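Tolerances Belong on the Drawing

The revised drawing standard that Closport circulated in March permits a supplier to leave individual tolerances off a part drawing and refer to a general tolerance table instead. The stated benefit is speed. A typical bracket drawing loses most of its annotations, and the drafter saves part of an afternoon. I think the change is a mistake, and the cost will show up in inspection, where it is hardest to assign.

A general tolerance table is a default. It applies one band to every dimension in a size range, whether the dimension locates a bearing or sets the distance from a label to a corner. The machinist who receives such a drawing cannot tell which of the two is in front of him. He will either hold everything tightly and price the part accordingly, or hold everything to the table and let the assembly find the difference.

Detamska tried the second approach on a run of 2000 housings. The bore spacing was controlled by the table alone. Every housing passed incoming inspection, and 451 of them would not accept the mating cover without rework. The supplier had met the drawing and was paid in full, as it should have been. The fault was in the document.

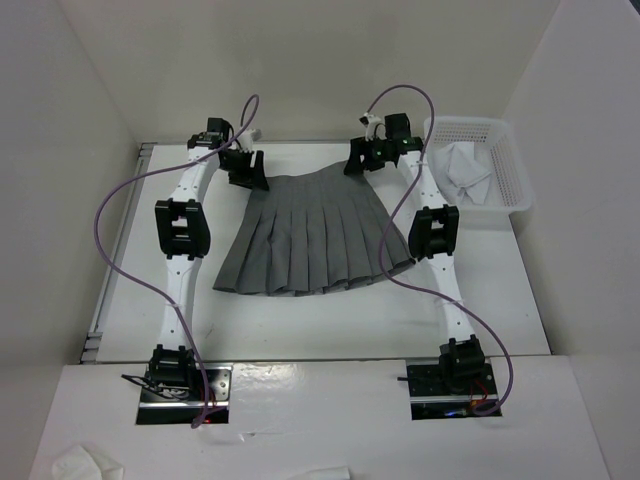
The usual reply is that a competent designer will still call out the dimensions that matter and let the table cover the rest. This describes the standard as its authors intended it. It does not describe how drawings are produced under a deadline. When a blank dimension is a valid dimension, a reviewer cannot distinguish a considered omission from an oversight. Under the old rule a blank was an error, and any checker could find it without knowing what the part was for.

There is a second reply, that the CAD model now carries the design intent. Models carry nominal geometry very well. In most of the files I receive, they carry no tolerance data at all. A shop working from a Somberg export gets surfaces and a unit setting, and the inspector still asks for a print.

The rule used at Kavanagh is less elegant and works better. General tolerances are allowed on sheet metal flanges, cast surfaces and cosmetic edges. Any feature that touches another part carries its own limits, and where those limits are tighter than 100 micrometers the drawing must name the datum they are measured from. A missing entry sends the sheet back.

Closport should adopt the same restriction before the next revision is issued. The text needed is 2 sentences in the section on default tolerances, and existing drawings can be corrected as they come up for change.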